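**To:** workshop-members list
**From:** Mylene Buenaventura
**Subject:** Re: Hand-held gripper, finger fit and print settings

Dear members,

Thank you to Trí Mai for the message quoted at the end of this post. The points raised are answered in order, and members who are building their own copy of the gripper should read all of them before printing further parts.

1. Finger length. The drawing in the shared folder is correct. The finger on the bench copy was printed from the April revision and should be retained. Earlier fingers have a blunter tip and are to be set aside.

2. Marker mounting. The square marker must be fixed flat to its arm. The arm itself may sit at an angle to the wide lens; the tracking software allows for this. Please do not trim the white margin when cutting markers from the sheet.

3. Cable routing. Cables should run inside the housing as far as possible. A cable that crosses the recess will appear in every recording.

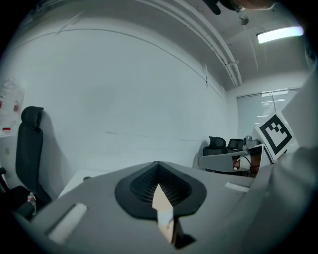 *Grondstead Shared Workshop · Robotics Section*

The finger should rise from the recess, with its point clear of the mesh lining, when the body is held level. The white pads go into the angled slots on either side of the body. The slots differ in size, and the pads are not interchangeable.

With regard to the weight limit, the bench copy weighs 498 grams without its cable, against the 500 grams stated in the build sheet. Members who substitute a heavier filament will exceed the limit. The Lerkbridge spool in the cupboard is suitable and may be used by anyone who signs the sheet.

Trial recordings may be made in the office room after 6 p.m. Chairs should be returned to the window side when finished. Files are to be named in the usual manner and placed in the Gridero folder.

Members who require a printed finger should reply to me directly, stating the quantity.

Regards,
Mylene Buenaventura
Robotics Section

> Trí Mai wrote:
>
> Dear Mylene,
>
> I have completed the housing and would be grateful for guidance on three matters. First, my finger is 23 mm shorter than the one on the bench, and I am unsure which is correct. Second, must the marker face the lens squarely? Third, may the cable pass over the body, or should I open the housing again?
>
> I would also like to confirm the weight limit before I order more filament.
>
> With thanks,
> Trí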